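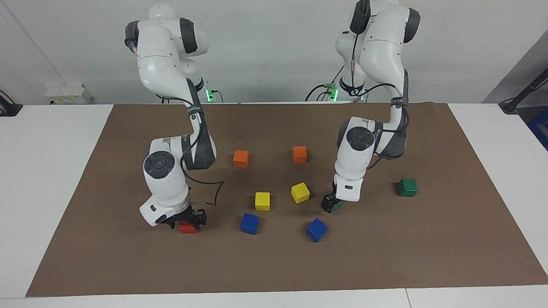
Ulo Two-Arm Teaching Station

Home | Products | Teaching Stations | Service | Training | Contact

2023-03-25
By Shagufta Marwat, Product Documentation, Skadden

The Ulo Teaching Station is a tabletop system for recording manual tasks with two robot arms. An operator demonstrates the task, either by guiding the arms by hand or by driving them from a remote control position, and the station stores each demonstration for later use in training. It is intended for university laboratories, technical colleges and company research groups.

Arms and grippers

The station is supplied with two white arms, each fitted with a black parallel gripper. The arms may be operated together or one at a time. In the sorting exercise included with every station, the operator works with colored cubes on a brown mat, and each gripper can hold a cube of its own. The exercise is recommended for new operators before any customer task is attempted.

Teaching by hand

In hand guiding mode the operator holds the arm near the wrist and moves it through the task. Joint positions and gripper commands are recorded throughout. The operator must stay clear of the elbow and keep the cable free along the forearm. Hand guiding is suited to short tasks with one arm.

Teaching by remote control

In remote mode the operator moves a pair of handheld controls, and the arms follow. Both arms can be taught in a single recording. A foot pedal starts and ends each demonstration. Recordings that contain a dropped part or a long pause may be marked for review and are kept apart from the accepted set.

Acceptance trial

Before release, the station was tested at the Jallatar training center under the direction of Bontu Beyene. Operators recorded 2,644 demonstrations of the sorting exercise, of which 2,044 were accepted. The trial was completed by 18 operators. Full records are available to customers on request.

Ordering and installation

Stations are built to order. Installation and a two-day operator course are included in the price. Inquiries regarding existing installations should be directed to Gyula Gulyás, Customer Service.

Related items

Ulo Remote Control Pair
Ulo Foot Pedal
Replacement Gripper Pads
Sorting Exercise Cube Set
Negussie Recording Software, Site License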